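Week nine of robot club, and I can report that my hands smell permanently of tape. I promised a few of you an update after my last post (the one where I complained about cable routing for far too long, sorry), so I'm typing this at the kitchen table with cold coffee before I forget everything.

We've finally moved on from single blocks on a bare table. The task for the July competition is called Griffiths, after the street our old workshop was on, and it's a clutter task: soft stuff and round stuff, all in one container with walls, and the arm has to get things out of it. Sounds easy. It is so not easy! 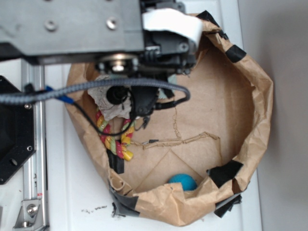
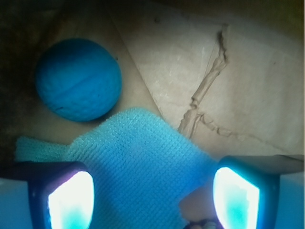
Ruben Van Damme wrote the rules this year, and he has a real gift for picking objects that make a gripper miserable. Balls roll the second a fingertip touches the wrong side. Cloth is worse. With cloth there's no obvious place to grab, so you end up pinching a fold and hoping the rest of it comes along, and half the time you get a tiny corner and then it slides right off again. Jasper Geerts says we should always go for the highest hump. I say we should go for the hump that's farthest from the wall. We have been having this argument for 2 weeks now and I'd like it on record that I'm winning.

The walls were what got me, though. On a flat table you can come in from pretty much any angle and the worst that happens is you bump the table. Put walls up and suddenly the wrist matters, and the housing, and every inch of cable you thought was tucked away nicely. My first version of the approach code came in at a slant, which looked great in the simulator, and then in real life it shoved the whole container sideways before the fingers got anywhere near anything. So now we come straight down, slowly, and only tilt at the very end. It costs us time on every pick but I've stopped wincing when I press start.

Anyway, the software side. Our project is called Wulora (Jasper's niece named it, and no, it doesn't stand for anything, please stop asking). The plan is that we drive the arm by hand through a whole lot of picks, save every single one, and then train on those. Our goal before the competition is 2,000 saved picks. We split it into shifts, four of us, and you wouldn't believe how tired you get from just sitting there steering. I did an evening shift that ran until nearly 10 and when I got home I reached for a mug and caught myself doing it in slow motion, straight down from above.

A few things I've learned so far, for anyone doing something similar at their own club:

Shuffle the objects between every pick, even when you really don't feel like it. We got lazy early on, and the arm got very good at reaching for one spot whether there was anything there or not.

Keep the bad picks, but label them. I deleted my misses the first week because they were embarrassing - then Ruben pointed out that we'd want them later to see where things go wrong. He was right, and I had to redo a whole shift.

Write down who was driving. Jasper and I drive completely differently. He hovers forever and then commits, and I go in fast and wiggle. You can tell our runs apart just by listening to the motors.

Also, buy more tape than you think. Then buy more than that.

We had a small visit from the other local team, Bimavix, who are doing the same task with a suction cup instead of fingers. I was jealous for a good ten minutes, until we got talking about towels and how much air goes straight through them. They're super nice about sharing, by the way, and they lent us a spare power supply when ours started humming. I owe them cookies.

Next up is the sorting half, where the things you take out have to go in the right bin. Ruben wants to order bins from Justden and I want to use whatever's in my garage, so that'll be our next argument. I'm also on the hook for rewriting the script that names our files, which currently breaks if two people save in the same minute. Guess who wrote it.

If anyone has a good trick for picking up a folded cloth with two fingers, please leave it in the comments. Especially if it involves the hump farthest from the wall.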